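Brillard 2 Graphics Workstation Card

The Brillard 2 is a full-height graphics card supplied by Kaltwood for design offices, colleges and visualisation studios. It occupies two slots and draws its power through a single eight-pin connector. The standard clock speed is 1482 MHz, rising to 2115 MHz under boost where cooling permits.

Customers replacing an earlier Brillard card should remove the existing driver before installation. The current driver package is available from the support pages and includes the fan control utility. 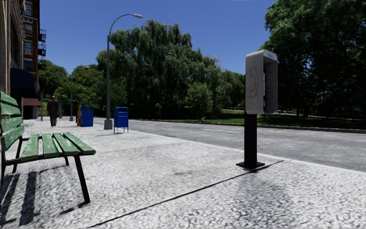
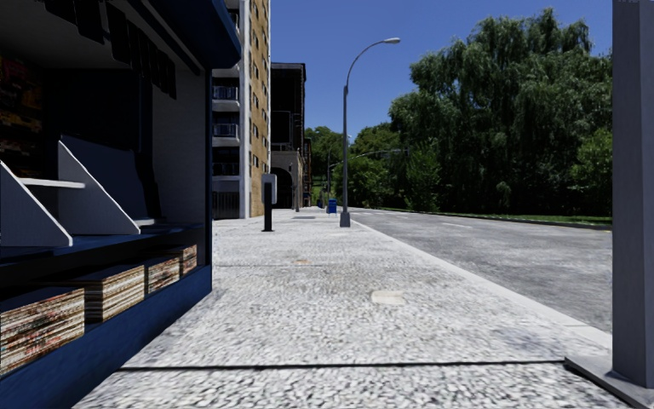
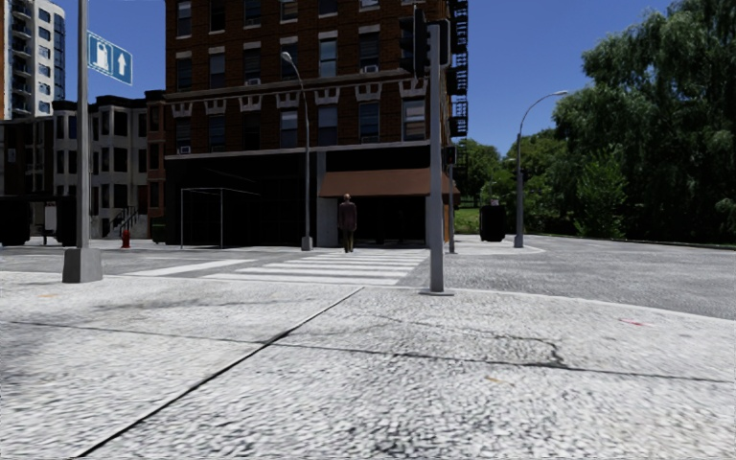
Computer-rendered street views. Left to right: bench, newsstand kiosk, crosswalk.

Each card is supplied with a support bracket, a power adaptor and a printed installation guide. Display cables are sold separately. The warranty period is three years from delivery and covers parts and labour. It does not cover cards on which the cooler has been removed or replaced.

Part number: 1544
Availability: to order, with next deliveries expected in June
Trade and education enquiries: Ciarán Brennan, Kaltwood Sales Office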